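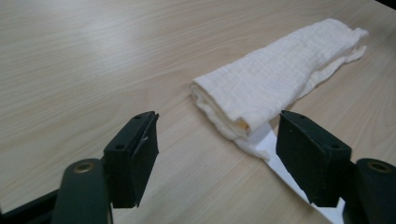
Talk for the guest house owners' evening, Thursday, 7 pm. Slot is 40 minutes with questions. Slides are numbered in brackets. Where there is no number, stay on the slide before.

**[1] Opening**

Good evening. My name is Naa Osei. I ran the laundry at the Jernis for eleven years, and I now look after linen for four small guest houses. Seidu Acheampong at Quartey asked me to talk about the cost of keeping linen in use, and that is all I am going to talk about. I won't be recommending suppliers.

Check the people at the back can hear. Ask for the fan to go down a notch if they can't.

Most of us know what we pay for a new sheet. Few of us know what we pay each time that sheet goes round: stripped, carried, washed, dried, folded, put away, put back on a bed. Over the life of the sheet the second figure is much bigger than the first. If you only look at the purchase price you will make poor choices about the rest.

**[2] Where linen goes**

Slide shows the list of reasons from the Jernis discard book. Read it out slowly.

- Worn thin in the middle
- Stains that would not shift
- Torn on bed frames or trolleys
- Grey
- Missing

When I started, I expected wear to be at the top. In the first year we kept the book, stains were top and tears were second. Worn out came after both. We were throwing away sheets with plenty of life left in them.

The book was a school exercise book on a string by the folding table. Date, item, reason, initials. If you take one thing home from tonight, please make it that. A pen goes missing every week, so buy a box.

**[3] How much you need**

The usual rule is three sets for each bed. One on the bed, one in the wash, one on the shelf. For a house where the washing is done on site and dries the same day, three is enough. If you send out, or if you dry on lines and have a rainy season to get through, plan on four.

People ask whether they can manage on two. You can for a while. What happens is that everything is washed the moment it comes off and goes straight back on the bed while the dryer is still ticking. Cotton does better with a day on the shelf. You also have nothing to fall back on when a guest is ill in the night.

Towels are different. They go out faster, they get used for things they shouldn't be used for, and they leave in suitcases. I keep a bigger float of hand towels than of bath towels. Bath mats I count separately.

Pause here. Somebody will want to ask about theft. Say it is coming on slide 6.

**[4] Sorting**

Sort before the linen leaves the bedroom. Once it is all in one bag the damage is done, as the stain on one pillowcase has gone on to three more.

At Dredumo they use two bags on each trolley, one plain and one with a red tape round the neck. Anything with make-up, blood, oil or shoe polish goes in the red one. The plain bag goes straight to the machine. The red bag is looked at by one person, in daylight, the same day.

Same day matters more than which product you use. I have tried a lot of products. Blood: cold water first, never hot. Body oil and suncream: washing-up liquid rubbed in, leave it, then a warm wash. Foundation: same as oil, but you may need to do it twice. Red earth: let it dry, shake it out, then wash. If you wet it first you push it further into the cloth. Rust: a proper rust remover, gloves on, and find out which tap it is coming from.

Hair dye I have never got out. I cut those up for cleaning cloths.

**[5] Washing**

I'll go fairly quickly here, and anyone who wants the sheet of temperatures can take one from the table by the door.

Loading. Fill the drum so you can still get a hand in over the top. Most of the grey linen I am asked to look at comes from overfilled machines. The water can't get through, the dirt comes off one thing and settles on the next, and people respond by adding more powder. The powder then doesn't rinse out and the cloth feels stiff. Halve the powder and take out a quarter of the load for a fortnight before you decide the linen has had it.

Softener. I don't use it on towels. It coats the loops and they stop taking up water. If your towels are slick and the guests say they don't dry properly, run them once with no softener and a cup of white vinegar in the rinse. Do that a few times over the month.

Bleach. Chlorine bleach weakens cotton every time. Keep it for the red bag and measure it. At the Jernis we had a member of staff who was pouring by eye, a very careful man in every other way, and we lost a whole order of pillowcases in one season. They split along the fold.

Waffle weave. Some of you have changed to waffle towels. They dry faster and take up less shelf. They do shrink on the first wash, so wash before you measure for shelves or put them out with the older ones. Watch for snags, and cut a pulled thread level with the cloth. Don't tug at it.

*(Drink of water. Check the time. Should be at 17 or 18 minutes.)*

**[6] Drying and losses**

Drying first. Over-drying does more harm than washing. Look at the fluff in the filter: that is your towel. Take things out when the hems are still very slightly damp and let them finish on the rack. If you have a line, use it, but bring whites in before dusk and don't peg by the corners. Fold the sheet over the line by a hand's width.

Losses. Count out and count in, by room, for one month. October was our month at the Jernis, between the busy spells. We found that fewer than half of the missing towels had gone with guests. The rest were in the staff room, in the generator shed, under the bar sink and in the back of the van. After that we put a stack of old dyed cloths in each of those places and the losses dropped within weeks.

I don't charge guests for a missing towel. Others do and that is up to them. I would say write down your rule and give the same answer to everybody.

**[7] Mending**

Slide shows the cost table. Don't read all the rows.

A hem can be resewn in a few minutes. A sheet with a worn middle can be cut down into a cot sheet or pillowcases, if the edges are sound. I pay a seamstress for one morning a fortnight and she covers her cost easily. Clekerora does the same with three houses sharing, which works well if you are close to each other.

Patches: fine on mattress protectors. I don't put a patched sheet on a guest's bed.

Keep a small mark on each item for the year it came into use. We use a coloured stitch inside the hem. After a few years you will be able to see which order lasted and which didn't, and you can take that to the supplier when you ask about price.

**[8] Shelves**

New and freshly washed linen goes to the bottom of the pile, and you take from the top. If the shelf is deep, work from the back to the front. Otherwise the same few sets go round and round and the ones at the bottom go yellow along the folds.

Slatted shelves if you can. Keep the lowest one off the floor. No cardboard boxes, which hold damp and bring insects.

**Close**

Thank Seidu and Quartey for the room. Remind them that the temperature sheets and blank discard pages are by the door.

Questions likely to come up:

- Poly-cotton or cotton? I use poly-cotton for sheets, 100% cotton for towels. Iron time is the main reason.
- Is sending out cheaper? Below six rooms, usually yes. Ask who pays for damage, and get it in writing.
- Coloured towels? Only if you will wash them separately every time.
- Hard water. See the back of the temperature sheet.

Projector lead goes back to reception.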